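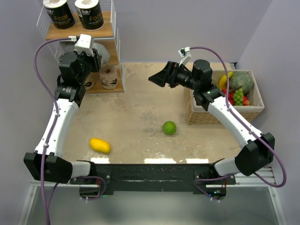 Figure 2. The Tollell cell with both arms raised and the produce layout on the table. The purple cables are the camera leads discussed in Section 3.2.

3. Setting Up and Looking After the Cell

3.1 Frame, bar and arms

Everything in Tollell hangs off one long black mounting bar. It runs along the near edge of the tabletop, and both arms bolt to it through short white links, one at each end. I tried separate clamps for the first build and I would not go back. With clamps, each arm could creep by itself, and I'd find out only when the two grippers stopped agreeing on where the middle of the table was. With one bar the arms may both be wrong, but at least they're wrong together, and a single correction fixes the pair.

The bar is 980 mm long. That number matters more than it should, as the replay software (we call it Prikness) has the distance between the shoulders written into its start file, and for most of the spring that file still held the value from the old clamps. If you're building a copy of the cell, measure your own bar and type the number in by hand. Please don't trust our file! I have shipped the wrong one twice.

I check the shoulder bolts first, then work outward along each arm. The white segments have a run of small dark screw holes in them, and it is very tempting to hang things there. I did that with cable clips and regretted it — a clip that looks perfectly harmless with the arm up can catch when the arm folds back toward the shoulder. These days I fold each arm slowly by hand, power off, before I put any clip where I think I want it.

3.2 Camera leads

If I had to name the part of this cell that eats my time, it would be the two purple cables. Each gripper carries a white camera mount on top, and the lead leaves the mount in a loose arc, comes back along the white segment and drops below the bar. The arc has to be generous. The wrist turns a lot more than you'd guess from watching a tidy demo, and a short lead pulls on the camera plug long before it pulls on anything you would notice. We lost two plugs that way.

But a generous arc has its own problem, and you can see the start of it on the right side of Figure 2, where the lead passes over the fruit basket. A loop that size can hook a basket rim or a banana if the arm comes down at the wrong angle. My rule (such as it is) goes like this. I move the wrist to both ends of its turn, give the lead enough slack to stay soft at each end, then take the arm down to its lowest working height and look at where the loop goes. If it touches anything, I move the thing on the table first and shorten the lead second. Shortening is the last resort.

Farther down, the right lead curves out past the shoulder before it turns back toward the base. I like that outward curve and leave it alone. An earlier version had the lead tied close to the joint, very neat, and the outer jacket showed wear by June. The left one hangs down beside its arm and has given me less trouble, so I mostly leave that alone too.

Both leads end up under the bar, near the boards and the small wiring. I keep that area open at the front so that I can reach a connector without taking the panel off. It collects dust, and I brush it out whenever I'm down there for another reason. I'd like to report a proper schedule, but I never kept one.

3.3 Walls, table and props

The walls on the left, right and back are all the same pale lavender-gray. We picked the color because it sits well away from most of the props, and the wrist cameras see a great deal of wall during a reach. The beige tabletop is mottled, and I was worried about that at first, but it gave the Bae tracker no trouble in our runs.

Props come in two kinds. Loose ones go on the open table, such as the lime and the mango, and grouped ones stay in a container. The wicker basket lives at the right rear. The shelving unit stands in the opposite corner at the back, with paper rolls on its shelves, and it's the one item I would place differently next time. The left gripper works very close to it, and the wire side rails are just the right height to meet a wrist. After any change to the left arm I run the Plekon clearance path at low speed with my hand on the stop, and I watch the shelf the whole time, not the screen.

3.4 Before a run

My start-up check takes 3 minutes when nothing is wrong. I wiggle each shoulder, look along both leads from camera to bar, and open and close each gripper once with nothing in it. Then I bring up the two wrist views side by side and point both grippers at the same spot on the table. If the spot lands in different places in the two views, I go back to the bolts before I touch any settings. I learned that order the slow way, after a whole afternoon spent adjusting camera values to cover for one loose screw in the left link.

Grippers get a wipe after fruit work. Soft fruit leaves a film on the fingers, and the next hard object slides a little in the grasp, enough to spoil a placement test. A damp cloth does it. I let the fingers dry fully before the next run and log the cleaning next to the run number, so that a strange result can be checked against it later.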